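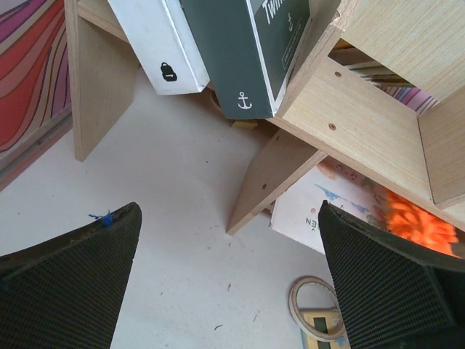

*Left leg of the shelf unit, standing flat on the floor.*

## 4. Leveling and first clean

I'm Relu Pană, and I've put together more Gronmont shelves than I'd like to admit, so bear with me if I fuss over this part!

1. Stand the unit up and give it a gentle push at each corner. If it rocks, slide one of the felt pads from bag 2 under the short leg.
2. Tighten the back screws by hand (please, no drill, I split a panel that way).
3. Leave it empty overnight. I do mine on a Wednesday evening and load it Thursday.

**Caution:** Keep each shelf under 35 pounds, books included.

4. Dust everything before you oil it. I like a fluffy duster for this, and I go top to bottom.
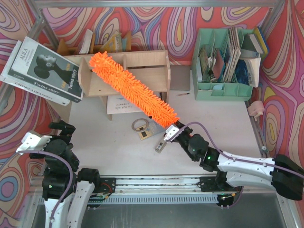
*Orange chenille duster against light wood.*

5. Rub in a thin coat of Sima oil with an old T-shirt, then sand lightly with 240 grit once it's dry.

**Note:** Skip the spray polish. It leaves a film, and the oil won't soak in after that. 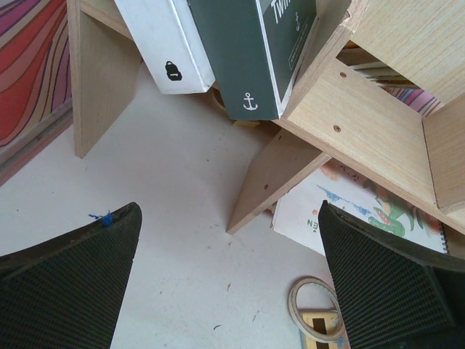
## 5. Spare parts

Lost a pad? Ask Tundetti for part 1748. They come in pairs.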